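Spending the Robot Money (Part Two, the Painful Part)

So I finally sat down with the spreadsheet. If you read the last post you know I'd been putting this off for most of July, mainly by cleaning the garage and telling myself that counted as planning. It did not! But the garage is very clean, and I did find the good tape measure.

The short version: I'm putting together a two-arm tabletop robot setup for the back half of the workshop, I have a pot of money for it, and the pot is smaller than my wish list. My total is $2092. That's what was left from selling the old lathe plus everything I squirreled away over the spring, and when it's gone it's gone.

First quote I got was from Tadine, for a pair of arms with the controller boards, power supplies and cables included. $1825. Which sounds great until you do the subtraction and see that it leaves you $267 for a frame, a tabletop, a camera, bins, clamps, something to hold the cables, and all the little stuff you forget. (I always forget the little stuff. On my last project I spent more on screws and connectors than on the motor. I still have the receipts and I look at them when I need to feel humble.)

The other option was Jirkevley, who sell the arms as kits. You get a box of parts and you build them yourself. Two kits come to $1000 even, shipping included, but no camera and no power supplies. I went back and forth on this for a good two weeks. I like building things. I also know myself, and a box of parts in my house can stay a box of parts for a very long time.

What settled it was a long phone call with Rosemarie Kohlhase, who has been through all this twice already and is much more patient with my questions than she needs to be. Her advice was to stop pricing arms and start pricing everything around the arms. She told me the arms are the part you shop for and the frame is the part you live with. So I threw out my first spreadsheet, which was nine rows of arms, and made a new one that started from the table up.

Taped to the wall over my desk while I did it was this one, and I must have looked up at it fifty times.
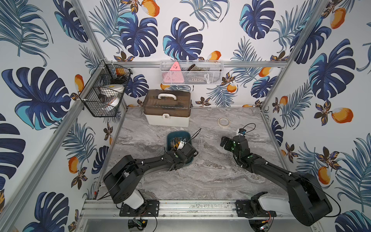 Two arms, one table, one teal bin. My whole shopping list is in here somewhere.

Once I started looking at it as a budget, the list got longer in a hurry. Aluminum extrusion for the frame, and then a long rail across the front for both arms to mount on. Mounting plates. I'd had extrusion down as one line with a number I made up, and when I priced it out with brackets and hardware the number more than doubled. Ouch.

Then cables. I had nothing in the spreadsheet for managing cables, zero, not even a row. Now there's a row for those little white clips that run along the arms, and I'm going to buy way more of them than I think I need, and a row for a bit of spare cable so nothing is pulled tight when an arm is stretched out.

And a camera up on the wrist! I'd been thinking of one camera on a pole and calling it done. Rosemarie is firmly in the wrist camera camp, so that's in the plan for one arm only, and the other one can wait until I've saved up again.

Storage I can do for almost nothing. Wire baskets hung off the frame are such a good idea and I'm a little mad I didn't think of it, because my plan had been a shelf, and a shelf means more extrusion. I already own a plastic toolbox, a bunch of bins and more masking tape than one person should have. That whole section of the spreadsheet is now the cheapest one on the page.

The tabletop I went around and around on. Andrade, the countertop place out by the highway, sells offcuts, and they had a gray one with a bit of swirl to it that I really liked. It was also heavy enough that I'd have had to beef up the legs. I'm going with a plain board and some stick-on marble pattern covering. And yes, I'm doing wallpaper on the walls too. I want big loud leaves. My sister thinks this is a silly thing to spend money on, and my sister has beige curtains.

So, the decision. I'm going with the Jirkevley kits. That leaves me $1092 for everything else, and I've split it like this:

Frame, rail, plates and hardware: $430
Power supplies: $160
Wrist camera: $95
Cable, clips, connectors: $85
Tabletop and wall covering: $72
Stuff I forgot: $250

That last line is the one I'm proudest of. Rosemarie wanted it higher. I wanted to spend it on a second camera. We'll see who wins.

Kits are ordered, and Jirkevley says 4 weeks. The extrusion is coming from Mosorero, who cut to length for free if you send them a drawing, so guess what I'm doing tonight. If anybody has a favorite source for short lengths of rail, leave me a comment before I hit the order button on that one, I'm holding off until the weekend.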